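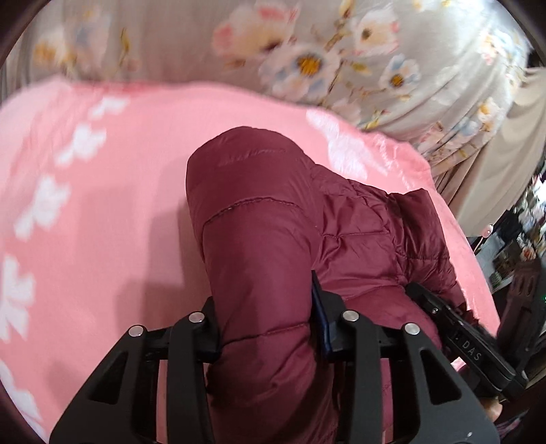 Maroon quilted jacket on a pink bedspread.

Surnard Public Health Hearings Corpus
Data card, version 2

Summary
The corpus contains transcripts of public hearings on epidemic response held by the regional health boards of Ulby and Lunde. It covers 97 sessions, from the first emergency sittings to the closing review in February. Each transcript records prepared statements, questions from board members and the replies of the officials who testified.

Contents
Transcripts are stored as plain text, one file per session. A separate table lists the session number, the board, the topic and the length of the hearing in minutes. Topics include hospital capacity, testing delays, school closures, protective equipment and the supply of vaccines to rural clinics.

Sources and preparation
Text was taken from the boards' published minutes and checked against audio recordings where these were available. Recordings could not be obtained for 14 sessions, all of them from Ulby. Those files are marked "minutes only" in the table and should not be used for studies of spoken language. Spelling of place names follows the Lunde register.

Privacy
Names of patients and private citizens have been replaced with a neutral tag. Elected members and senior officials are named as in the public record. Home addresses and telephone numbers have been removed.

Known limitations
Case counts quoted by speakers are reproduced as spoken and have not been corrected. Several were later revised by the boards. Speaker labels are missing in parts of session 42, where members spoke over one another during the debate on nursing home visits.

Access and contact
The corpus may be used for research and teaching. Redistribution requires written permission from the Biria Archive. Corrections should be sent to Ivar Løken, data editor, with the session number and the line concerned.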